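Gripper Cell Technician, part time, Jutilgate site

Hours: 21 per week, mornings from 7:30
Reports to: Chukwuemeka Odukoya
Start: April, or when we find the right person

What the job is

Hidora runs one pick-and-place cell at Jutilgate, plus a simulated copy of it that we use to try out changes before anyone touches the hardware. We need someone to look after both. The last three postings for this kind of work called it "shaping the future of automation." You would be checking finger alignment, keeping a fault log and telling engineers that their numbers are off.

We have heard a lot of claims about grippers that handle anything. We don't believe them, and we would like to hire someone who doesn't either.

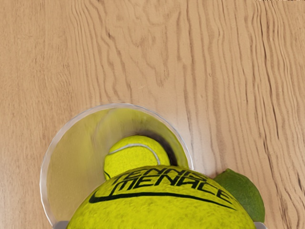

Most of your first month goes to the wrist view in the simulated cell. Grasp settings get tuned there, and it's easy to be fooled by a clean render. With a big tennis ball between the fingers, a clear cup right behind it and a lime off to the right, you get very little of the fingers to judge by, only two gray slivers at the bottom. A second, smaller ball inside the cup doesn't make it any easier. If the view angle has been changed in the setup file and the change isn't in the log, we want you to catch it before a week of tuning is built on top of it.

Duties

Run the startup check on the real cell and write down what you find, including when you find nothing.

Compare finger travel in the simulation against the real gripper and report the gap. We stop work at 2 mm.

Clean and regrease the finger slides every 50 hours of running time. The Cárdenas manual allows longer. We tried longer.

Swap finger pads, reset the zero position and repeat the grip test 40 times before signing off. Nine good grips and a shrug won't do.

Check lighting and surface glare in the simulated cell after each settings change. A pale patch of reflected light on the wood tabletop can wash out the grain, and we want it noted along with the ball and finger positions.

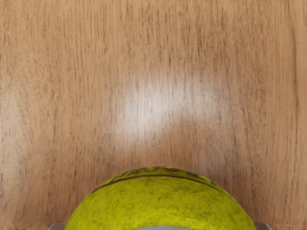
What we ask for

Two years of hands-on work with machines of any kind. Packaging lines, printers and farm equipment all count. You should be able to read a wiring diagram and edit a plain text settings file without breaking it. A robotics degree is fine but won't move you up the list.

You should be comfortable saying "I don't know yet" to someone who wants a date.

What we don't offer

A path to management, a share in anything, or a promise that the cell will be here in five years. Pay is hourly, monthly on-call is shared with the Hilby shift, and parking is free.

To apply

Send one page to Chukwuemeka Odukoya at the Jutilgate front office. Tell us about a machine you kept running and one thing its maker got wrong. Please leave out the cover letter. Short-listed people will be asked in for a paid half day on the cell.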